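How Do You Teach a Robot to Tidy Up?

Quick version first. You show it. Over and over and over.

A robot doesn't know what "put the cup away" means. So a person does the job first, using the robot's own arms. Two ways to do this. One — grab the arm and push it along, like helping a little kid write their name. Two — stay back and steer it with a remote control, a bit like a video game. The robot saves every move.

At Karkesis, kids who visit get to watch a lesson. One try at a task is called a demo. 5 demos is nowhere near enough. The team did 993 for one folding job! Took them untill November.

Before a demo starts, the table gets set up. Same cloth, smoothed out flat. Then the things for the task go on, a little diffrent each time, so the robot doesn't just learn one spot.

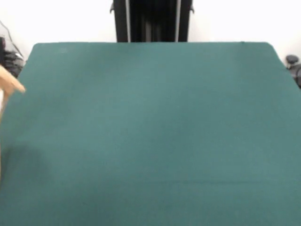 What if the person makes a mistake?
The team can throw that demo out, or keep it if the person fixed the slip, so the robot learns how to fix slips too.

Then comes practice. The robot tries alone. Misses. People add more demos, and it tries again.

Try it at home — steer a friend's arm to pick up a sock. Slowly. Harder than it sounds!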